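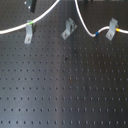 3.2 Cable Routing and Fixation

Cables that reach a vibration-sensitive board are a known path for unwanted motion. A cable that hangs freely between a rack and a board acts as a weak spring, and a cable that is pulled tight carries movement from the rack directly into the mounted parts. The routing scheme used in this study was designed to keep both effects small while leaving the board open for frequent changes of layout. It was developed by Kerr and Wumbei for the Drudau laboratory and was later adopted, with minor changes, at the Margaritis site.

All cables were held at the surface of the board by bent metal brackets. Each bracket has a flat foot, which is fastened with a screw to a tapped hole, and a raised portion that stands clear of the surface. The raised portion guides or supports the cable without gripping it. Brackets were left unpainted so that the foot would sit flat against the board and so that wear at the contact points could be found during inspection.

The positions of the brackets were fixed by the hole grid, but their angles were not. Because a single screw holds the foot, a bracket can be turned to follow the natural bend of the cable before the screw is tightened. Early trials in which every bracket was set parallel to the hole rows gave poor results. Cables were forced into small side bends on either side of each bracket, and these bends relaxed slowly over the following days. In the final procedure the cable was laid out first, without brackets, and allowed to settle into its own curve. The brackets were then placed beneath it and turned to suit. For this reason the brackets in Figure 3 do not share a common angle.

Three brackets make up one routing group. The outer two support cables, and the middle one is held in reserve. Figure 3 shows a group in this state, with a cable passing through the loop of the right bracket and the middle bracket empty. The reserve bracket allows a further cable to be added during a measurement series without placing a new screw, an operation that was found to disturb the alignment of nearby parts. When a reserve bracket was brought into use, the change was entered in the board log and the group was treated as full.

Contact points were marked with colored bands wrapped around the cable. A green band marks the spot at which a cable should rest against its bracket. White cables were chosen so that the bands could be read from the far side of the bench. At the start of each session the operator compared the position of every band with its bracket. A band that had moved away from the bracket by more than 3 mm was taken as a sign that the cable had been pulled or had slipped, and the session did not begin until the cable had been reset. Bands were placed both on cables that rest against a bracket from the side and on cables that pass through a closed loop.

Beyond the last bracket, each cable was allowed to leave the board in an open arc. Sharp turns at this point were avoided, as were ties between neighboring cables. Griffiths and Lennox had earlier tested tied bundles on the Ungate bench and reported that a bundle of several cables was much stiffer than the same cables left apart. Our own checks agreed with that finding, and no ties were used on the board in any of the work described here.

The scheme was reviewed over 22 sessions. In 9 of these, at least one band was found out of position at the opening check. Most of the displaced cables had been moved during cleaning of the bench, and the remainder were traced to work on the rack side. No bracket screw was found loose. Dunbar repeated the check with the brackets removed and the cables resting directly on the board, and found that the cables shifted more often and that their original paths could not be restored with confidence. The bracketed arrangement was therefore kept for all measurements reported in Section 4.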